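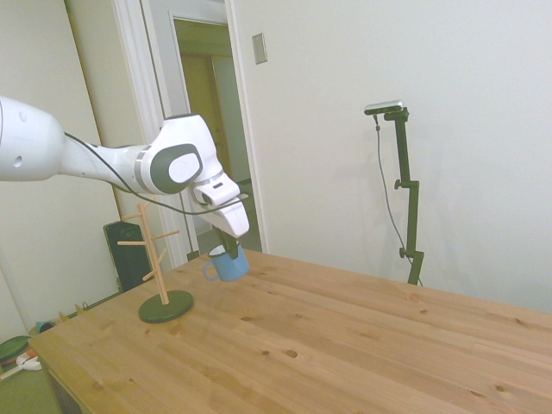 Gripper finger set, long type, for the Trolirum table arm

Item 1842. Sold by Hosbridge, warehouse in Urkport.

The long fingers are made for open containers: cups, mugs, small jars. They go down into the opening and hold the rim. A dark pair is fitted on the arm in the photo, with a light blue mug.

In the package
Two fingers, 4 screws, one hex key, one strip of spare pads. The gripper housing is not included.

Changing the fingers
Move the arm to the service position and switch off the power at the controller. Open the old screws a half turn each, then take them out completely. Wipe the mounting faces with a dry cloth. Put the new fingers with the pads looking to each other and tighten by hand only. Do not use thread glue.

Switch on and run the "close empty" routine from the menu. The fingers must meet along the full length of the pads. If they meet only at the tips, one finger is sitting crooked and must be taken off again.

The cable
The cable under the forearm needs some slack, otherwise it pulls when the wrist turns. Please turn the wrist slowly to both ends by the jog buttons before the first program, and look if the loop catches on the fingers or on the table things. A new cable clip is item 482 (Baudry type, black).

Care
Clean the pads with water and a little dish soap. Alcohol makes them hard. We change pads after over 20 hours of work with glazed cups, with plastic cups they live longer.

Older arms have another hole pattern. If you are not sure, write to Mireille Gilbert in spare parts and give the serial number from the base plate. Orders received before 2 p.m. leave the same day. In June the warehouse closes at noon.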